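Can a robot tidy your room?

Not yet, or not very well. Robots are good at doing one job the same way 1,000 times. Your room is a different mess every day.
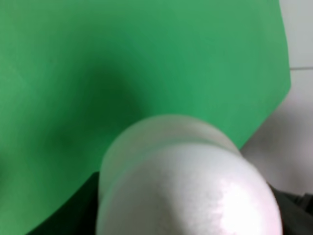
Think about picking up a toy. You look, reach and squeeze just enough. A robot has to learn each part.

Shanti Mittal teaches robots at a lab called Huaranga. She says a new chore can take 800 practice tries.
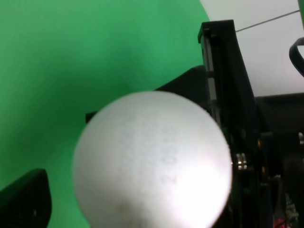

Shops have the same trouble. Shelves hold boxes, bags and jars, and each needs its own kind of grip.
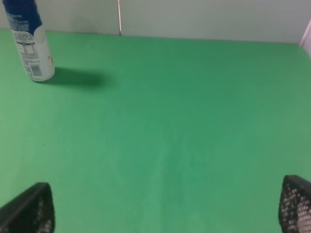 Putting things away starts with finding them. A robot uses cameras for that. A bottle standing at the back of a green table, with nothing else near it, is easier to find than one in a full cupboard. The robot must still work out how far to reach, and its two fingers have to be wide enough apart to go around the bottle.
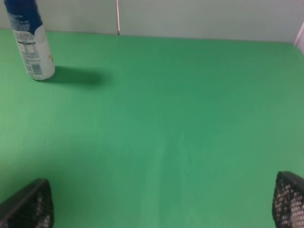 What can robots do at home now?

Some can vacuum or mow the lawn. Folding clothes is still slow. You will have to pick up your own socks for a while.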